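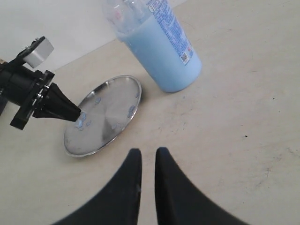 不锈钢圆盘表面的浅蓝色液滴与反光

不锈钢厨具翻新：从水垢、彩虹纹到焦黑锅底，在家一步步擦亮

更新于2025年8月8日

上个月收拾厨房,我把柜子最里面那口Egan汤锅翻了出来。这锅是搬到Cledunport那年买的，花了397元，当时觉得贵得离谱，结果用了两年就嫌它难看，一直塞在角落里。锅底外侧一圈棕色油垢，里面满是白斑，盖子灰蒙蒙的。我花了一个下午把它从头到尾弄了一遍，擦完举到窗边一看，能照见自己的鼻子！太过瘾了，当天晚上又把家里的盘子、盖子、漏勺、水槽全擦了。

这篇就把整个过程写下来。家里有不锈钢锅、盘、盖、水槽的都能照着做，用到的东西大多在厨房里就找得到。

先认一认你的污渍

不锈钢上的脏东西长得很像，脾气却差得远，用错了办法会白费半天力气。动手之前先把东西用洗洁精洗一遍，擦干，拿到光线好的地方，慢慢转着看。

白色、灰白色的斑点或圈圈，摸起来略微粗糙：多半是水垢。水硬的地方特别容易长，烧水壶、蒸锅底、水槽龙头周围都是重灾区。怕酸。

蓝色、紫色、金色混在一起的彩虹纹，摸上去完全光滑：这是加热后表面氧化膜变厚产生的颜色，不影响使用，想去掉也很简单。同样怕酸。

黄色或棕色、发黏或者发硬的一层：油垢，受热以后聚成了一层膜。怕碱，也怕热水泡。

黑色、结块：烧焦的食物。先泡，再煮，再擦，急不来。

橙红色小点：浮锈。经常是铁质钢丝球掉下来的碎屑，或者跟铁锅叠在一起沾上的。轻的可以擦掉，擦掉以后没有坑就没事。

密密麻麻的小凹点：盐造成的点蚀。这个擦不掉，后面会讲怎么避免。

要准备的东西

白醋，或者食品级柠檬酸
小苏打
洗洁精
一块软海绵，几块超细纤维布
一把旧牙刷
木铲或者硅胶铲
橡胶手套
不锈钢清洁膏，一小管就够

清洁膏我用的是Vusow，膏体细，挤黄豆那么大一粒能擦一个锅盖。别的牌子也可以，挑包装上写明适用于不锈钢餐厨具的就行。拿不准的话，先在锅底外侧不起眼的地方试一小块，擦干看看有没有划痕。

有两样东西请放回去：铁丝球和含氯漂白剂。铁丝球会留下划痕和铁屑，含氯的产品容易腐蚀不锈钢。另外有件事一定要记牢，任何酸性的东西（醋、柠檬酸、洁厕剂）都不能和含氯漂白剂混用，会放出有毒气体。就算分先后用，中间也得彻底冲干净。

第一步：去水垢和彩虹纹

这一步见效最快，我建议所有人都从这里开始，特别鼓舞士气。

锅具：倒入清水，没过有水垢的位置，每升水加一大勺柠檬酸，或者用一份白醋兑三份水。小火加热到冒小泡就关火，盖上盖子放二十分钟。倒掉以后用软海绵转着圈擦，白斑基本上一抹就掉。冲净，马上擦干。

盘子和锅盖：没法煮，就用敷的。厨房纸浸透白醋，平铺在表面，用手掌把气泡赶走，等十分钟。边沿那一圈卷边要特别照顾，把厨房纸撕成细条塞进去，再用旧牙刷沿着边刷一圈。我第一次做的时候偷懒没管边沿，中间亮得晃眼，外面一圈还是灰的，看着更难受了。

水槽：先用热水冲一遍，把浸了醋的厨房纸沿龙头底座围一圈，十五分钟后揭掉，用牙刷刷缝。石材台面要当心，大理石碰到醋会被蚀出印子，溅上去立刻擦掉。台面是大理石的话，干脆在旁边垫一条湿毛巾再开工。

彩虹纹更省事，倒一点点白醋在布上，擦几下，颜色就没了。第一次看到的时候我真的喊出声了，之前还以为那是锅坏了呢！

酸泡的时间不要太长，别想着泡一夜会更干净。看到白斑松动就可以收工，一遍没去净，冲掉以后再来一遍。

第二步：去油垢

油垢分新旧。新的用热水加洗洁精泡一会儿就好，旧的那种又黄又硬，指甲都抠不动，得请小苏打出场。

把小苏打和水按三比一调成糊，稠度像牙膏。抹在油垢上，抹厚一点，盖一层保鲜膜防止变干，放半个小时。揭开以后用湿海绵擦，顺着金属表面的拉丝方向走。镜面的没有拉丝方向，打小圈就可以，手上别太用力。

锅底外侧那一圈通常最顽固。我的做法是找一口更大的锅，放水，加三大勺小苏打，把小锅连底坐进去，小火煮十五分钟。煮完等它自己凉下来再捞，别着急伸手。捞出来的时候油垢已经发软起皮，用木铲一推能推下来一长条，爽快极了。带木柄或者塑料柄的锅不要整个放进去，让水位低于手柄就行。

铆钉周围是藏油的地方，也就是手柄和锅身连接处那几颗钉子。牙刷蘸小苏打糊，绕着钉子打转，再换牙签裹一层湿布，沿着缝走一圈。做完这一处，整口锅看上去会新很多，值得多花五分钟。

小苏打和醋要不要一起用？网上很多视频喜欢把两样倒在一起，冒一大堆泡，看着热闹。泡沫对松动缝隙里的碎渣有点帮助，可是酸碱一中和，两边的去污力都打了折。我还是习惯分开来：先酸后碱或者先碱后酸，中间冲一次水。

第三步：对付焦黑锅底

谁家没烧糊过锅呢。我的最高纪录是煮红豆沙的时候去接电话，回来整个厨房都是烟，锅底一层炭。那口锅后来救回来了，所以别轻易放弃。

先让锅自然冷却。滚烫的锅直接冲冷水容易让锅底变形，复合底的锅变形以后放在电磁炉上会晃，还会受热不均。

凉了以后倒水，没过焦黑部分两指深，放两大勺小苏打，中小火煮开，转小火再煮十分钟。煮的时候拿木铲轻轻推锅底，能推动的先推掉。水会变成咖啡色，还会起沫，不要把火开大，容易溢。

关火，等它降到温热，倒水，看一看剩下多少。薄薄一层的话，直接上小苏打糊擦。还是厚厚一块的话，换新水新小苏打，再煮一轮。我那口红豆沙锅一共煮了三轮，第二轮结束的时候差点想扔，第三轮一下子整片翘起来，差点没抱着锅转圈。

剩下的浅褐色影子可以交给下一步的清洁膏。

第四步：抛亮

到这里锅已经干净了，想要那种能反光的亮度，就多走一步。

表面必须先擦干。取一小粒清洁膏放在微湿的软布上，拉丝面顺着纹路直线来回，镜面打小圈，一次只擦巴掌大的一块。布变黑是正常的，换个干净的面继续。擦完用洗洁精和温水仔细洗两遍，边沿和铆钉缝里都要洗到，别留膏体。

最后一定用干的超细纤维布把水全部吸走，再换一块干布轻轻过一遍。水珠留在表面自己风干，里面的矿物质就会变成新的白斑，前面的功夫等于重来。检查的办法是把盘子或者锅盖斜着拿，对着窗户或台灯，让反光慢慢从中间移到边上，哪里有水印、哪里有布痕，一下子就看清楚了。平放着看往往什么都看不出来。

我朋友Vitória Simões喜欢在最后用布蘸一滴食用油薄薄抹一层，说是不容易留指纹。我试过，用在冰箱门和抽油烟机面板上效果很好，用在锅里就没必要了，下次加热会变黄。

浮锈和小坑怎么办

浮锈用小苏打糊加软布就能擦掉，擦不干净再上一点清洁膏。去掉以后留意几天，同一个位置反复出锈的话，看看是不是沥水架上有铁的部件露出来了。我家就是沥水架的涂层磨破了一个角，盘子每次都靠在那里，每次都长一个小红点，害我冤枉了盘子好久。

小坑擦不平。浅的不影响用，洗的时候留心别让残渣藏进去。想避免新的坑，煮面煮汤时等水开了再放盐，搅一搅让它化开，不要把盐撒在冷水锅底。吃不完的咸汤、酱菜也别在不锈钢锅里过夜。

各种小件的做法

漏勺和蒸格：孔多，用手擦能擦到怀疑人生。直接放进大锅，柠檬酸水小火煮五分钟，再用牙刷正反面刷一遍。

保温杯内胆：茶垢用小苏打加热水泡一小时，敞着口，不要拧紧盖子。泡完用长柄海绵刷。密封圈拆下来单独洗，这一圈经常有味道。

刀叉勺：锅底铺热水和小苏打，餐具放进去泡十五分钟，捞出来逐根擦干。叉齿之间用布条穿过去拉几下，很解压的。

打蛋盆和备料盆：叠放久了会互相刮花，每两个之间垫一张厨房纸。

带涂层的锅：以上方法只说裸露的不锈钢。不粘涂层那一面不要用小苏打糊去磨，外壁是不锈钢的可以只做外壁。

彩色镀膜的餐具：金色、黑色、玫瑰金那些，别用清洁膏，也别泡酸，温水加洗洁精就好，镀膜磨掉了补不回来。

平时怎么养

翻新一次挺有成就感，可谁也不想每个月来一次。下面这些习惯我坚持到现在，那口汤锅依然很亮。

洗完马上擦干。这一条最管用，做到了水垢就少了大半。我在水槽边挂了一块专用的布，顺手就擦了。

火不要超过锅底。火苗舔到锅壁，外面很快就会发黄。煎东西先中火预热，滴一滴水进去，水珠聚成一颗在锅里滚来滚去，这时候下油，就不太容易粘。

沾了油的锅趁温热洗，放一夜再洗要多花三倍力气。

每两周给烧水壶煮一次柠檬酸水，煮完倒掉，再用清水煮开一次倒掉。

收纳的时候保持通风。没干透就盖紧盖子塞柜子，打开会有一股闷味。

几个常被问到的问题

可以用牙膏代替清洁膏吗？
应急可以，小面积的水印擦得掉。不过不同牙膏的颗粒粗细差别很大，镜面的东西我不建议冒险，有过一个勺子被我擦得雾蒙蒙的教训。

番茄酱能擦亮锅吗？
能去一点彩虹纹，靠的是里面的酸。效果跟白醋差不多，还得洗一手红，想玩玩可以试。

洗碗机洗出来还是有白斑？
先看软水盐和漂洗剂有没有用完，再看水硬度的设置。程序结束后开门，把盘子上积水的地方擦一下，会好很多。

新锅第一次擦，布上全是黑的，正常吗？
很常见，通常是出厂抛光留下的蜡。拿厨房纸蘸食用油把里外擦一遍，黑色会跑到纸上，擦到纸基本不变色，再用热水和洗洁精洗净，煮一锅稀释的白醋水倒掉，就能用了。

划痕能去掉吗？
浅的用清洁膏顺纹多擦几次会变淡，深的只能接受。锅里的细划痕不影响做饭，用得勤的锅都有。

下一篇想写铸铁锅开锅，材料已经备齐了，就等天气凉快一点。你家要是有什么救不回来的不锈钢，欢迎在留言里说说是哪种污渍、试过什么办法，我很愿意一起琢磨！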